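Home Notebooks Household Objects Stores Contact

Fitthorpe Workshop Notebook
Household Objects Set — entry for April
Last updated: April, 16:30

Purpose of entry. To record the condition of the kitchen items in the tabletop set, the arrangement used on the white table, and the changes to be made to the stores list before the set is next issued. The previous entry dealt with the cutlery and the drying racks and is not repeated.

The set was drawn from stores at the start of the morning against the Ladent list. The list is now out of step with the shelf. Several lines refer to pieces withdrawn last year, and the colander is entered twice, once as "colander, green" and once as "strainer, plastic". Both entries refer to the same piece. It is proposed that "colander" be kept and the other line struck out.

The colander was examined first. It has been through the dishwasher more often than anything else in the set, and a query had been left in the margin of the last entry asking whether the small holes were becoming blocked with residue. It was washed by hand in warm water with a soft brush, rinsed from the underside and left to drain on a cloth for 30 minutes. It was then held up to the window and turned slowly, and no blocked holes were found. The query is closed.
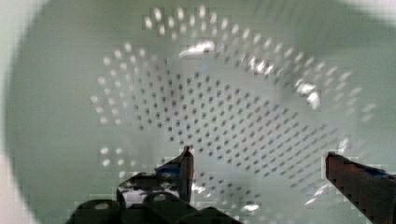

Fig. 1. Colander, interior, showing the rows of drainage holes.

The plastic takes the light strongly and throws back a good deal of glare from the side walls. Colleagues judging the condition of the surface should tilt the piece before deciding that a pale streak is a scratch. One such streak was entered as damage in the autumn and could not be found again when the piece was brought back to the bench.

The table was wiped down with a damp cloth and a little washing-up liquid, then with clean water. The small dark marks on the top did not shift. They have been tried with bicarbonate paste on an earlier occasion with the same result and should be left alone. The abrasive pads supplied by Boltmont are not to be used on this surface under any circumstances; the dull patch on the bench by the door is the result of one.

Cookware was then placed. The black pot and the smaller black bowl were kept together at one side, with the green slotted utensil laid across the opening of the pot as it would be left between stirrings. The blue bowl went to the far side of the plate and was given the strawberry. The peeled banana was put down beside the plate with its skin open, and the mango was set well apart from everything else.

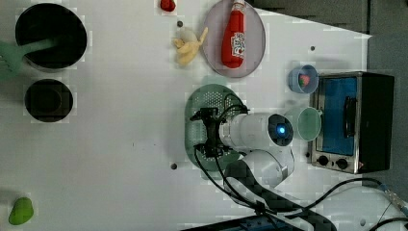 Gudrun Skjelbred asked that the dark pieces be entered under separate numbers in future, and added that the pot and the bowl had twice been returned to stores one inside the other and signed in as a single item. She would also like the word "pan" removed from the list altogether, given that three people had used it in the past month to mean three different things.

Both points are accepted. The pot will keep its present number and the bowl will take number 74, which is free. A label will be fixed to the shelf in place of the handwritten card. With regard to wording, "pot" and "bowl" will be used throughout, and any flat cookware added later can be named when it arrives.

Note on the play food. Pieces are to be wiped and never soaked. Water gets in at the seams and takes days to come out, and the old pear was lost in this way. The banana requires particular care: the flaps of skin are the weakest part of it and should not be used to pick it up. It is to be stored with the flaps closed loosely round the fruit, on top of the other pieces and never beneath them. The strawberry is small enough to be mislaid and has its own tin, which on this occasion was found to contain a drawing pin. The pin has been returned to the board.

The sauce bottle was laid on the plate for the whole of the session. The standing position was tried first and given up; the plate has a slight rise in the middle and the bottle turned on it whenever the table was touched. Lying down, with the cap towards the rim, it stays where it is put. The cap had been tightened beforehand and the neck wiped.
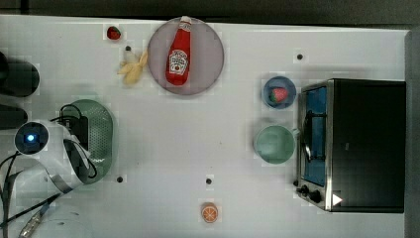
The same arrangement should be kept for the next issue of the set, with the middle of the table left open so that items can be moved without lifting one over another. Colleagues have tended to fill this space with whatever is last out of the box. If there are more items than will fit comfortably, the surplus should go back in the box.

The plate itself is entered in the list as "grey". It has been called purple, mauve and lilac in various hands in this notebook, and the colour does appear to alter with the blinds. The entry will be changed to "plate, purple-grey", which ought to satisfy most parties. A small chip on the underside, recorded in notebook 4, has not grown.

Weights were taken for the plate and the two bowls only. The scale is slow to settle and was still drifting after the second bowl, so the figures have not been copied here. It will be sent to Mok for adjustment together with the kitchen timer, which loses time.

After the midday break the positions of the fruit were reviewed. The strawberry may stand in the blue bowl or directly on the table; either is acceptable provided that it is written on the sheet. The colander is to stand on its base with nothing in it and with its handles clear of the plate, so that it can be taken up at either end.
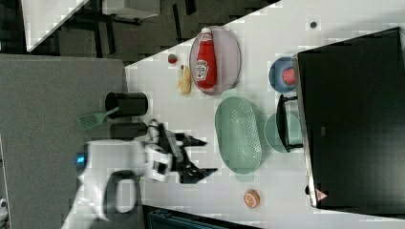
Notebook 6, p. 5

Packing away. The order used was as follows and should be adopted until further notice. Colander first, laid flat in the bottom of the large box. The pot goes beside it with a folded cloth inside. The black bowl is wrapped separately and must not be put in the pot, for the reason given by G. S. Plate on edge against the side of the box, bottle in the divided tray, play food last. The box was closed and back on its shelf before four o'clock.

Matters outstanding:

— Ladent list to be corrected (colander, plate, bowl 74; "pan" to be removed).
— Shelf label to be printed. The label machine has no tape; an order has been put in.
— Scale and timer to Mok.
— Boltmont pads to be moved from the sink cupboard to the metalwork side.
— Second soft brush wanted. The present one is shared with the tea things — this has been raised before.

The next entry will take up the glassware, if the replacement tumblers have been delivered by then.

Contact: Household Objects Stores, Fitthorpe | © Fitthorpe Workshop | Back to top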